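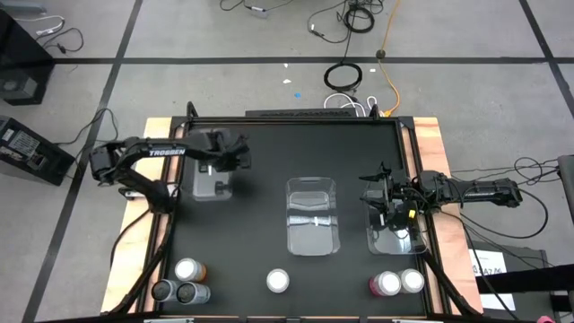 Does a "garden of the year" title mean anything when you're deciding whether to drive out and see a place?

I keep seeing these badges on garden websites and I'm suspicious of all of them. The one that set me off is Hutapea Garden. We have a free day in May, it's a long drive each way, and the ticket is $15 a head before parking. Their home page has a big gold seal saying "Destination Garden of the Year" with no year on it that I could find. My mother-in-law is sold. I would like to know who hands these things out and whether they walked around the garden first.

Zulkifli Majimbun
Posted 2023-05-20

Yoon-hee Jin

It means something if you can find out three facts: who gave it, what year, and whether the garden had to pay to enter. Without those I'd treat the seal as decoration.

I did the paperwork for a small public garden for a few seasons, so I've seen the inside of this. Tourism awards and gardening awards are different animals. A tourism award is mostly judged on visitor numbers, marketing, signs, parking, the cafe, how well the place works with local hotels. The planting can be perfectly ordinary. A gardening award is more likely to involve somebody with muddy shoes looking at the borders, but even then it may be one visit in one season.

The entry we sent in one year was a written form and a folder of pictures. The fee wasn't huge. Did a judge come? If one did, they bought a ticket and never said hello. We got a "highly commended," and I noticed the list of highly commended gardens was very long. We put it on the brochure anyway. Everyone does.

What I'd check before driving:

The award giver's own website, for a list of past winners. If Hutapea isn't on it, call the garden and ask. They should be able to answer in one sentence.

What's in bloom. Call the front desk and ask what looks good this week. If the person has to go and find someone, fine, that someone is usually a gardener and will tell you the truth.

Recent visitor photos with dates. The ones on a garden's own site are the best day of the best year.

As for May, it depends on what they grow. A rose garden at the wrong end of the month is a lot of green sticks with labels. Woodland gardens are usually at their best earlier than people think.

Weidong Han

These awards are all bought. Skip it and go to Lurkalel, it's free and the dogs can come.

Océane Vachon

I wouldn't go as far as Weidong. "All bought" is a big claim and I've never seen anyone back it up. Paying an entry fee isn't the same as paying for a win, though I agree it narrows the field to gardens that could be bothered to enter. A "best of" list where 821 gardens could have applied and a handful did is a pretty thin contest, and the press release won't tell you how many did.

I have been to Hutapea, two springs ago. The long walk down to the pond is lovely and the maples are worth slowing down for. The walled garden was half mulch when I saw it, with a sign promising a replanting. I can't say if that happened. The map says the full loop is 1,000 yards, and with a stroller it felt like a good deal more because of the gravel. The cafe had run out of everything except scones by early afternoon.

Their leaflet claimed 177 kinds of iris. I like irises and I came home unconvinced. Plenty of the labels I read were for the same few plants in different beds, and some had a label and no plant. Maybe the rest were in a part I missed.

Would I pay $15 again? For a half day with someone who likes trees, sure. As the whole reason for a long drive, no. If your mother-in-law is set on it, get there when the gates open and see the pond end first, then do the walled garden on the way back if anyone has legs left.

The seal was there when I went, by the way, same gold one, and it didn't have a year on it then either. I asked at the ticket window and the young man said "a while back, I think."

Zulkifli Majimbun

Thanks Yoon-hee and Océane. I called. The woman on the desk put me through to a gardener who said the irises are a week or so off and the walled garden is "mostly in." She didn't know which year the award was from and said she'd ask. We're probably going anyway, I've been outvoted, but I'm packing sandwiches.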